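Les pinces à main de l'atelier Meltari prennent forme
03/11/2019

Petites nouvelles de l'atelier partagé, et elles sont bonnes ! Depuis le mois de juin, Ngan-ling Yu et moi, on bricole des pinces qu'on tient à la main, avec une caméra dessus, pour montrer à notre futur bras robot (nom de code : Wulon) comment on attrape les choses. La deuxième est enfin montée, coque en plastique gris comprise, et on peut donc travailler à deux dans la même pièce.

Côté impression, il a fallu 15 versions de la coque avant que les doigts ferment bien droit, et plus de 78 heures de machine… je ne vous parle pas du bruit. Le budget tient toujours : 68 euros par pince, câbles compris, merci à Callum Whiteley pour le lot de moteurs !

En ce moment on s'attaque au tissu et aux objets mous, sangles, sacs, bretelles, tout ce qui se plie n'importe comment. C'est nettement plus pénible que les gobelets, mais j'adore. Reste à coller le marqueur carré bien à plat à chaque fois, et à trouver un nom moins moche pour le bras. Si vous avez une idée, passez à l'atelier ou laissez un commentaire !

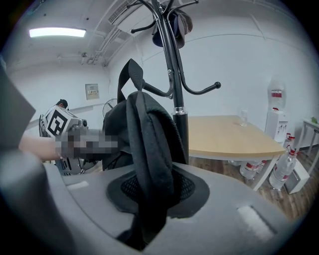

Temps de lecture : 1 min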